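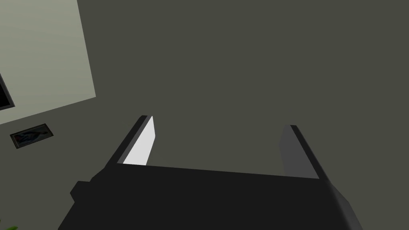

Household Notes — No. 70, page 2

DRAWERS, HINGES AND OTHER THINGS THAT STICK

Short one this month, February is busy. Mostly doors and drawers, a bit of kitchen at the end.

Sticking wood drawer. Pull it right out. Look for shiny spots on the runners, that's where it rubs. Candle stub over the shiny spots, back and forth, push the drawer in and out ten times. Still stiff? Fine sandpaper, two or three strokes, then candle again. Don't go mad with the sandpaper, you can't put wood back.

Squeaky hinge. Tap the pin up with a nail and a light hammer. Wipe it clean, smear of petroleum jelly, drop it back in. Do one hinge at a time or the door will land on your foot. Cooking oil goes gummy, leave it in the kitchen.

Loose screw in a cabinet door. Wooden toothpicks, dab of wood glue, pack the hole, snap them off flush. Let it dry overnight. Screw goes back in like new. Agnes Sjögren uses matchsticks with the heads cut off, same idea.

Stuck jar lid. Rubber band round the rim, or tip of a spoon under the edge till you hear the pop. Hot water on the lid for half a minute if it's honey or jam.

Burnt pot. Cover the bottom with water, couple spoons of baking soda, simmer ten minutes, leave till cool. Wooden spoon gets most of it off. Not for bare aluminum — it turns dark.

Cutting board smells of onion. Coarse salt, half a lemon, scrub, rinse, stand it on edge to dry. Never flat on the counter, it'll warp.

Sandra Cropper wrote in about grease on top of kitchen cupboards. Warm water and dish soap, leave the wet cloth sitting on it for five minutes befor you wipe. Then line the top with newspaper and change it when you remember. Works on the fridge top too.

Dull scissors. Fold a sheet of fine sandpaper, grit side out, and cut through it a dozen times. Ok for paper scissors. Good fabric shears go to a proper sharpener, please.

Paint can lids. Wipe out the groove before you close it, lid on, scrap of wood over the top, tap all the way round. Write the room name on the lid — you will not remeber which white it was.

Next issue: drains, and Jummai Adeyemi on getting candle wax out of a tablecloth. Tips to the usual address by Sunday.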